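The Button Year

1. March

I moved into the flat above the bakery in Londham with two suitcases and my nan's buttons, and I'd only meant to keep the suitcases. Mum made me take the rest. There were 621 of them (Nan had written it on the lid in biro, underlined twice!) and every one had come off something somebody had stopped wearing.

I didn't sew. I told Lacey Whiteley downstairs that I didn't sew, and she went on handing me her son's school coat as though I'd said the opposite.

So I sat up till midnight with a needle and a cup of tea going cold, hunting for a brown one with four holes. The nearest match was a bit too shiny. I sewed it on anyway, third from the top, and stabbed my thumb 7 times. 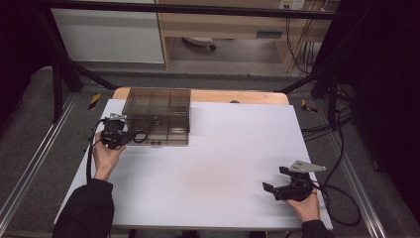 2. The coat comes back

Word got about. By spring I'd done a cardigan, two duffels and a waistcoat for old Mr Pascual, who paid me in plums and wanted to know which of the buttons had been Nan's wedding ones. I said I'd no idea. Then I went upstairs and looked, and there they were in a twist of tissue, tiny and pearly, and I had a good long cry on the kitchen floor.

Lacey came up with the coat again that evening. Different button gone this time. She saw my face, put the kettle on without asking, and threaded the needle for me.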